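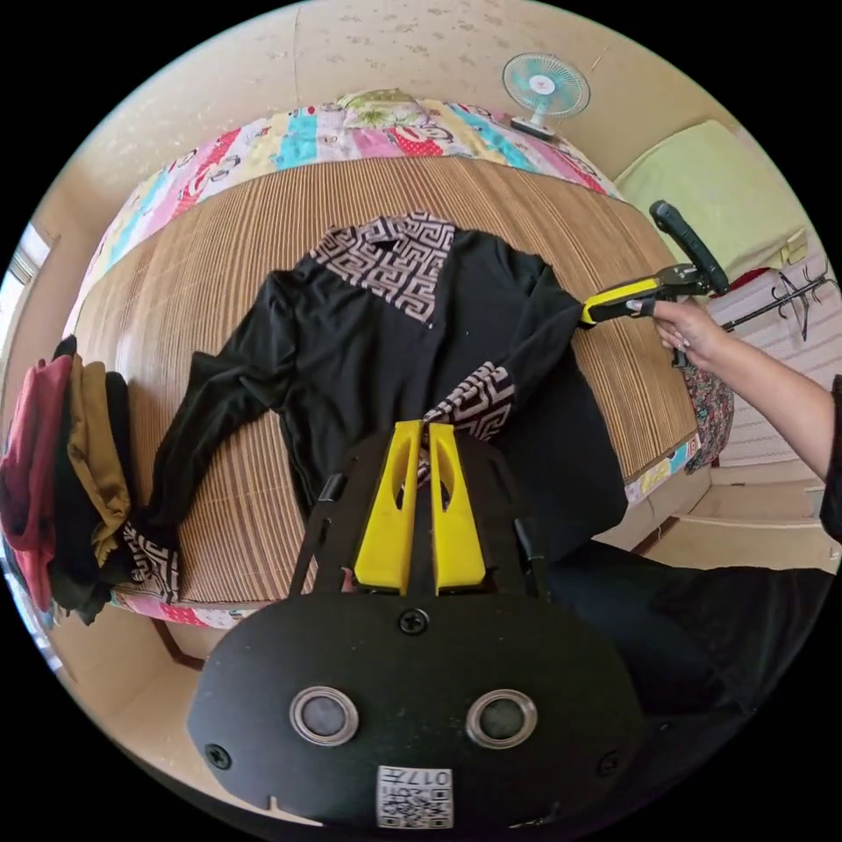

The Clallen Community Choir rehearses every Saturday at 2 pm in the old Bouvier Street hall, next to the tyre place, and these are the questions we get asked most, mainly in the car park while somebody is trying to leave. Concert dress comes up more than singing does. We wear black, long-sleeved, and a bit of trim is fine: a Greek key pattern in black and white at the collar and cuffs is well within the spirit of the thing. Sequins were discussed in February and we would prefer not to discuss them again.

## Joining

**Do I have to audition?**

No. Lesego Visser, our musical director, will stand you next to a few different people in your first week and listen to what comes out. She calls this "finding your section". You may call it an audition if it makes you feel you've earned something.

**I can't read music. Is that a problem?**

It puts you in the majority. We hand out sheet music anyway, and there are recordings of every part on the members' page. The tenor recordings were made by Þórarinn Briem in his kitchen and you can hear the dishwasher change cycles during the Fauré. Several tenors now breathe there.

**What does it cost?**

$136 a term, which covers hall hire, music and biscuits. Concession is half that. If money's tight, have a quiet word with Lesego and it will stay quiet. Your first two rehearsals are free, and you may eat biscuits at both.

**Can I bring my kids?**

They're welcome if they're happy to sit up the back with a book or a screen on silent. Over-fourteens can sing. We did once have a nine-year-old who could hold the alto line better than the altos, and it was bad for morale.

**I was told at school to mime. Should I come?**

Yes. You'll find plenty of company, some of it still bitter.

## Rehearsals

**How many can I miss before someone says something?**

Three a term. After that you can still come and sing on Saturdays, but you'll sit out the concert. Anyone who's missed all the rehearsals of a piece will be asked not to improvise it.

**Why do we spend 40 minutes warming up?**

We don't. We spend fifteen minutes warming up and the rest putting out chairs. If you'd like more singing, arrive at a quarter to two and pick up a chair.

**Can I swap sections?**

Ask in the first fortnight of term. Sopranos who wish to become altos because "it looks easier" should first try an alto part from start to finish.

## The Histow weekend

**What is it?**

Once a year we pile into a 50-seat coach and go up to Histow, where the local choir joins us for a concert in the Grevura woolshed. The acoustics are superb and the flies are attentive. Histow has a population of 2,000 and a bakery that runs out of vanilla slice by nine in the morning, so set an alarm.

**Where do we sleep?**

You'll be billeted with a Histow family or singer. Hosts offer whatever they've got, which ranges from a self-contained granny flat to the bottom bunk. Please tell us about allergies to cats, dogs, feathers or small talk when you fill in the form.

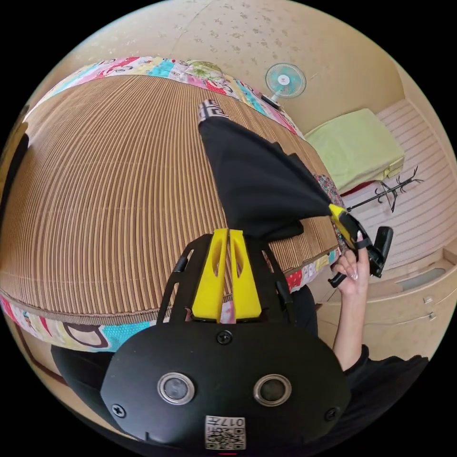

*Bamboo-style mat on a bed with patchwork bedding.*

**Will it be hot?**

It will. Most of the houses are weatherboard and were built by people who thought insulation was for the weak. A few tips from those who've survived it:

- Try a bamboo or straw sleeping mat instead of lying straight on the sheet. It feels odd for the first ten minutes.
- Pack light cotton pyjamas. You're in someone's house.
- Take your own water bottle.
- A small clip-on fan is fine. Vilhjálmur Thygesen's pedestal fan took up two seats on the coach and won't be travelling again.

**Should I bring my host a present?**

Something small. Jam is traditional, to the point where Histow has more of our jam than we do. Tea towels are a safe alternative.

## Concert dress, at length

**How black is black?**

Black black. Navy looks black in your wardrobe and goes bright blue under stage lights, as the entire bass section found out together. Hold it up against something you know is black, next to a window, before you leave home.

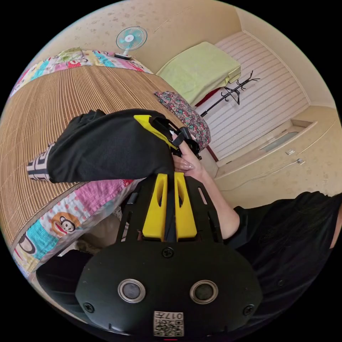
*Black fabric, folds and all.*

**Can I wear short sleeves if it's boiling?**

Long sleeves for concerts, rolled up until we walk on. For rehearsals wear what you like, within the law.

**Do I need to iron it?**

We'd be grateful. Fumiko Kudo brings a steamer to every concert and will do yours if you ask nicely and get in the queue before interval. She won't do trousers. On tour, the trick is to take the shirt out of your bag as soon as you get to your billet and lay it flat on the bed with the sleeves out. 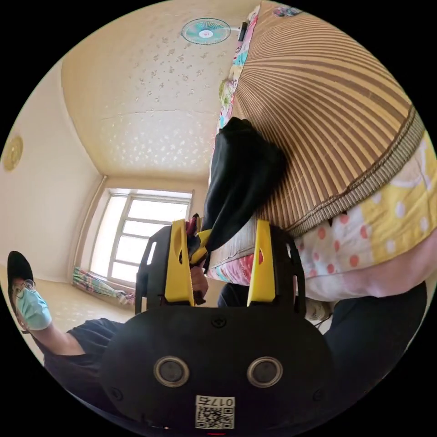 Then put it on a hanger overnight, if the host has one to spare, and leave it well away from the dog. A shirt that's been balled up in a backpack since Clallen can't be rescued in the ten minutes before we go on, although people will keep asking Fumiko to try.

**What about shoes?**

Black and closed-toe. Wear them once around the house first. Anything that squeaks will squeak in the quiet bit.

**Perfume or aftershave?**

Please don't. We stand very close together and we all have to inhale.

## Odds and ends

**Can I request a song?**

There's a box by the kitchen door. Lesego reads everything in it. She has also asked us to say that she's aware of "Africa" and doesn't need it suggested again.

**Do you do weddings and funerals?**

Both, if we get a month's notice for the first and whatever you can manage for the second. Blandine Hamel handles bookings. A small group costs less than the full choir and fits better around a cake.

**Where do I park?**

On Bouvier Street or behind the hall, but not across the tyre place's driveway. They're open until four on Saturdays and they've got a forklift.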